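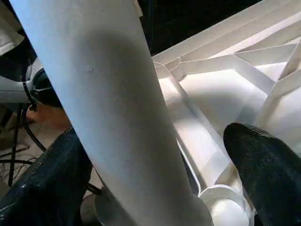
Page last changed in July

Print | E-mail this page

Section 2. Getting your hadith collections into Umen and setting up a reading plan

By now you should have Umen installed and opened at least once, with the green bookshelf on the left and a big blank reading area on the right. The blank area is what we'll be filling up in this section. Please take it slowly, with a cup of tea if you like - the downloading goes on by itself and you won't hurt anything by wandering off in the middle.

Umen comes with a small starter shelf of 900 narrations, in Arabic with an English translation beside them. Plenty of readers are happy with that for months. The full Cleketti shelf has more than 4000, and it's free to anyone who has signed up, so we do suggest fetching it while you are here.

Adding the full shelf

1. Open the Library menu and choose Add a Shelf. A list comes up, and it can be a little slow the first time.

2. Find Cleketti in the list and click the plus sign beside it. Umen will ask which translation you'd like to read alongside the Arabic. Choose one for now. You can add another later on from the same menu, and your notes will stay where you put them.

3. Wait for the bar at the bottom to fill. If it stops partway, close the window with the X and open it again, and Umen will pick up where it left off.

Note: The Arabic text is shown with all its vowel marks to begin with. Readers who find this crowded can switch the marks off under View, and those of us who are still sounding out each word can leave them right where they are!

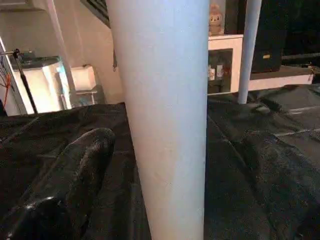 4. Once the shelf is in place, open any chapter and check that the chain of narrators appears in small gray type above the text. If you see little empty boxes in place of letters, go to View, then Lettering, and choose Entili. This is the Arabic lettering that comes with the program, and it has every mark you'll need.

Caution: Please don't move or rename the Umen folder on your computer while a shelf is being added. The program loses track of what it has already saved, and you'll have to start the shelf over from the beginning.

Making a reading plan

A reading plan simply puts a few narrations in front of you each day, at whatever time suits you. Many people set it for after the dawn prayer, and others like it last thing at night when the house has gone quiet. You may have as many plans as you want, though one is usually enough to be getting on with.

5. Choose Plans, then New Plan. Give it a name you will recognize.

6. Pick the chapters. The plan we use ourselves is called Good Manners at Home, and it gathers 146 narrations on parents, neighbors, guests, greetings and the care of children. Tick it if you would like the same, or tick your own chapters one at a time (it takes longer, but it's a pleasant way to get to know the shelf).

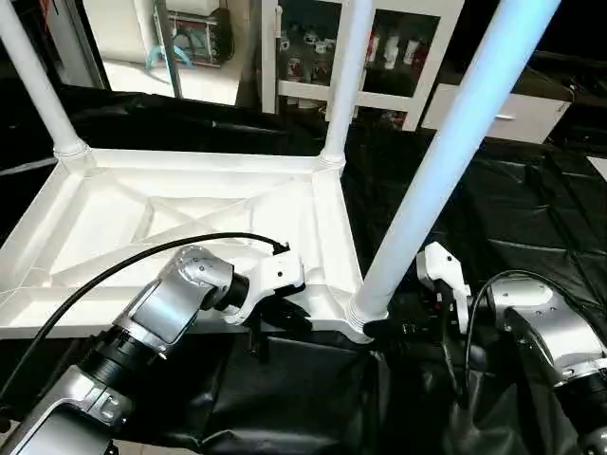 7. Set the daily amount and the time of day. We would gently suggest starting small. A short passage read with attention, and perhaps talked over at supper, is easier to keep up than a long one - and you can always raise the amount later from the same screen.

8. Turn on Zitach if you want your place kept the same on your phone and your computer. You'll need to sign in on both with the same e-mail address. The first matching-up can take several minutes, and your notes may show up a little after your bookmarks do.

9. Press Save Plan. The first day's reading opens by itself.

Note: When you miss a day, Umen holds that reading for you and does not pile it on top of the next one. To skip it altogether, right-click the reading and choose Set Aside.
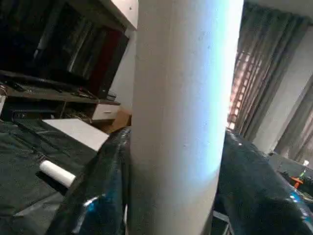
Can I write my own notes beside a narration without changing the text?

Your notes are kept in a separate column and the text itself is locked, so nothing you type can alter it. Click the pencil in the right margin to start a note, and click it again to put the note away.

Copying a passage for a study circle

10. Highlight the passage and choose Copy with Source. The book, chapter and number go along with it, and so does the grading where the shelf gives one. Please leave these in when you hand the passage on to others.

Print | E-mail this page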